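**Unit 2: Task allocation after automation** (V. Atanasov)

Case: Tritbridge, small-parts sorting. Before May, operators picked and placed by hand. The arm now does the repeat picks; operators handle jams, refills and odd parts. 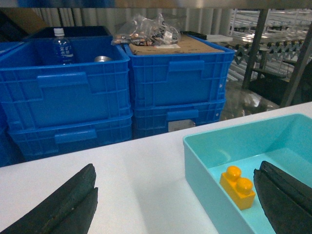 Job content shifts from motion to monitoring. Operators at Tritbridge reported less wrist strain and more waiting - up to 17 minutes between interventions. Pay grades did not change.

Reading: Pawlak, ch. 2. Note who may stop the cell, and who logs the stop.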